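Home | Projects | Reports | Funding | Contact

Grollevex Table Tasks - Progress Report to Semple

Prepared by Heather Niven, with notes from Keir Tosh and Yae Ichikawa
Tue 18 February

3 comments | 7 shares

Where we are

The last report said the mug policy was ready to leave simulation. I signed off on that sentence and I would like to take it back. The success figures we sent you came from the Calby scorer, and the Calby scorer was wrong in our favor. We have stopped all transfer to the real arm until the fault described below is fixed and somebody other than the people who wrote the code has checked the fix.

What went wrong

The task is simple on paper. The simulated Franka reaches over a dining table, puts its fingers in or on a plain white mug, closes them, lifts, and moves the mug to a marked spot. The scorer gave credit for a grasp when two things were true: the gripper had reported "closed," and the mug was within a short distance of the fingertips. Neither of those tells you the mug is being held. An arm that lowers its fingers into the mug and presses on the bottom meets both tests, and then the mug slides along with the fingers to the target while never leaving the tabletop.

Yae found this while looking into something else, a run where the force readings at the wrist made no sense.
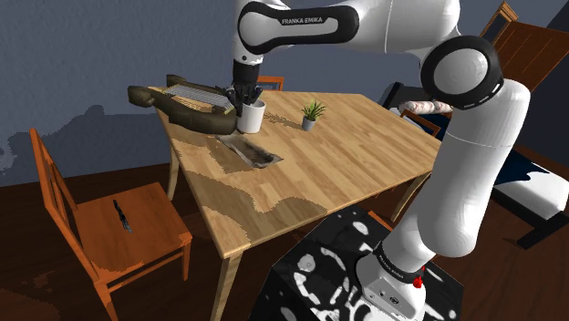 She went back through the batch of 2,000 episodes we had reported on and re-scored it with a height check added. About 1,000 of the episodes marked as successes fail that check. I don't know yet how the rest divide between good grasps and lucky ones, and I would be wary of anyone who offers you a number before April.

Why it is a safety matter

It would be easy to file this under bookkeeping. Keir disagrees and so do I. A policy that has been rewarded for pressing down will press down on a real table, with a real arm, and the downward force in the worst runs was well over the limit we set for work near people. The force limit was in the code. It was being read once at the start of each episode and never again, so anything that built up during the run went through without a stop. That is a second fault, separate from the scorer, and it had been there since the Jerkwood branch was merged.

We were told at the time that the merge had been tested. I asked to see the test and it checks that the limit loads. It does not check that the limit does anything.

Clutter

Roxana Inga asked in her last set of questions whether the layout could be to blame. Her point was that a crowded table might push the arm into a steep approach and leave it no choice but to go straight down.
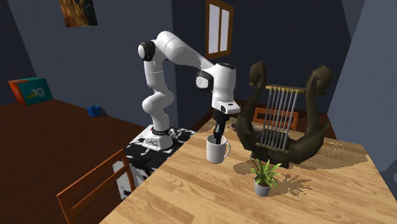 Some on the team like this explanation, and I think they like it because it makes the fault somebody else's. Crowding can matter. With the lyre standing just to the right of the mug, on the same side as the handle, a grip on the handle is a much tighter proposition than a reach in from the top. But Yae re-ran a small set with the other objects removed and the pressing was still there. I would call the layout a possible contributor and leave it at that.

What we are doing

Three changes are under way.

The force limit is now read at every step and ends the run when it is passed. Keir has this working in simulation. It has not been tried on hardware.

The scorer needs the mug to be clear of the table for a set time before a grasp counts. Eilidh Strachan, who has had no part in the earlier code, is writing the tests for it.

Old results are being re-scored, oldest first. Until that is done, please do not quote any success rate from our earlier reports, including the one in your own newsletter.

What we need from you

We are asking to move the hardware milestone to April. I won't promise that April is enough. If Eilidh's tests turn up a third fault, I will write again before the milestone and we can decide then whether the policy is worth keeping or should be trained over from the start. No extra money is requested at this stage.

Share this report | Print | Back to Reports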